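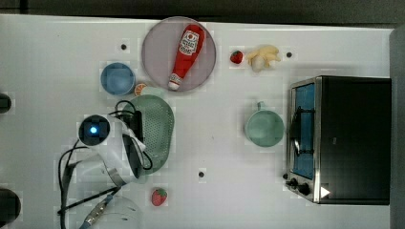
Spent most of the morning on the replay tool, which I had been putting off since the start of April. It reads the planner's log and the joint log side by side and shows where they disagree, and before today it fell over on any log longer than a few minutes. The fault was mine, an index that reset when the file rolled over. With that fixed I went back to the grasp on the green strainer. The fingers come down over the rim, and the rim is the worst part of the whole object for us, thin and full of holes, so the depth points there are patchy and the fitted surface wanders. Evau (the perception side, I still think the name is silly) puts the edge in one place on one pass and a little further in on the next. The planner then does the right thing with the wrong edge.

I tried holding the first good fit and ignoring later ones unless they moved by more than 6 mm. It is crude. It did stop the target from twitching while the arm was on its way down, and the approach paths in the viewer look much smoother. I will want something better before we try it on anything that might really have moved.

Lunch at the desk. Cheese roll, the last of the soup. Read through the Bratu release notes while eating and found they have changed the default for the velocity limits again, so I pinned our version and wrote that in the readme in capitals.

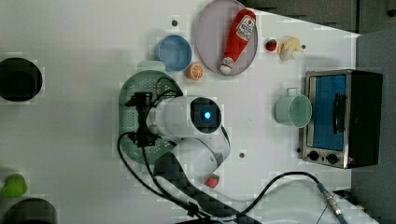 Treasa Costello

Afternoon, quarter past two. Started on the collision model. The arm itself is fine in there but the cables are not in it at all, and they loop down beside the strainer and run off across the table. I have been treating them as if they didn't exist. For now I have put a fat capsule around the wrist and a second one along the lower link, which is too cautious on the open side and probably not cautious enough on the other. The planner lost a good many of its short paths as a result. Out of 56 start poses it now refuses 17, and before the capsules it refused six. Most of the new refusals are with the wrist turned towards the bowl, where I would have guessed there was plenty of room.

Looked at those one at a time. A few are fair. The rest come from the capsule on the lower link brushing the table plane by a millimetre or two, so the plane wants lowering slightly in the model or the capsule wants shortening. I shortened the capsule. I don't like having two fudges that cancel each other out, and lowering the plane would have been one of those.

The toaster oven is still in the model as a plain box. That will do while nothing goes near the door. If Jornora gets as far as opening things I shall have to model the handle properly and give the door a hinge, and I would like a clear week for it.

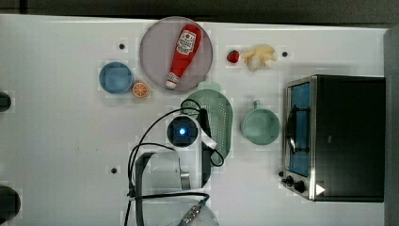
After that I left the model alone and ran the planner timing script while I answered messages. It wrote 2,753 lines, most of them dull. The slow ones bunch together where the goal is close to the far side of the plate and the elbow has two ways to go. It tries one, gives up late, then tries the other. A cheap check on the elbow before the full search ought to catch it. I wrote the check but haven't turned it on, as I want to see one more set of timings without it first.

Mivley asked for a status page again. At present they get a text file from me and I think a text file is enough, but I said I would look at it. If the replay tool can save a plot per run then the page is mostly there already.

Things left for tomorrow: timings with the elbow check on, the 17 refusals again with the shorter capsule, and a proper test for the log index so it doesn't come back. Also the units in the gripper config, where one file has metres and the other has millimetres and there is a hard-coded thousand in between. I have known about that for longer than I'd care to write down.

Packed up at ten to six. Rain on the way to the bus, and I had left my gloves on the desk.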